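[Grestimley-travel] Re: Cluvum fares to Casablanca, checked bag rule
From: Meriem El Idrissi
To: Grestimley-travel list
Date: February 20, 2018

Chaimae Abdel Hamid wrote:

> Has anyone booked the August fare to Casablanca through Telleck? I see
> 330 each way on the calendar but when I click through it goes up by 64
> and I can't tell what the extra is for. My parents are flying with me
> and my father needs an aisle seat. Also the first leg is on Hegazy and
> the second is on Cluvum, so I don't know whose baggage rule counts.
> Last year Lourenço said it was always the first carrier, but Amr was
> charged at the second airport. Would like to book before the weekend
> if it's still there.
>
> Chaimae

Chaimae,

I booked this same routing last night for two people, so I can answer most of it.

The 64 is the checked bag. Telleck shows the calendar price for the lowest fare class, which comes with a carry-on only. When you click through, it picks the next class up by default, and that one has one checked bag included. You can switch back. There is a small link under the passenger names that says "change fare," and if you choose the first column the price drops to 330 again. Do it before you enter the names, though. I did it after and had to type everything over.

On whose rule counts: look at the confirmation email and not the website. Mine has a line near the bottom for each leg, and both legs say one bag, same weight. If both legs are on one ticket number you should have the same allowance all the way. Amr El Fassi had two separate tickets last year (he posted about it then), so he had to pick up his bag and check it in again, and the second airline charged him under its own rule. Lourenço was on one ticket. They were both right about their own trips.

Seats are where I had trouble. Telleck lets you choose seats for the Hegazy leg and nothing for the Cluvum leg. You need the Cluvum booking code, which is different from the Telleck one. I called and got it after a long hold. With that code I could pick seats on the Cluvum site without paying, but only from row 20 back. There were still plenty of aisle seats when I looked. I would call the same day you book if your father needs one.

Dates: the low fare shows for departures on Tuesdays and Wednesdays in the second half of August, with returns up to two weeks later. I tried a three-week stay and it jumped. The outbound flight number on the long leg is 2061. There is another one later in the day at the same price, but the connection on that one is overnight and the hotel is not included. Check the arrival date before you pay — the results page puts it in very small print.

One more thing on names. My mother's passport has her full name and her frequent flyer account has the short version. Telleck copied the short one from the account without asking. I caught it on the last page. Fixing it later costs money, and they told me on the phone it can take several days.

Po-yen Huang asked off-list if the fare works from the other two airports. I checked both. One has it for the same dates and the other doesn't show it at all. He is going to post the details when he has them, so I won't guess.

If you do the booking on paper first, like I do, write down the fare class, both booking codes and the flight numbers in one place. I have all of it on a single sheet and it saved me on the phone. We did ours at the dining table after supper, with my mother reading the passport numbers out loud and me typing. She has the white cloth on it, the one with the dotted diamonds and the printed flowers, and she wants one like it for my aunt in Casablanca, so that checked bag will get used. If anyone knows whether gifts like that need to be listed on the arrival form, please reply to the list. I couldn't find a clear answer on either airline's site.

Meriem
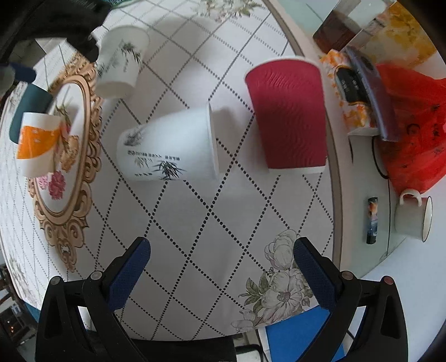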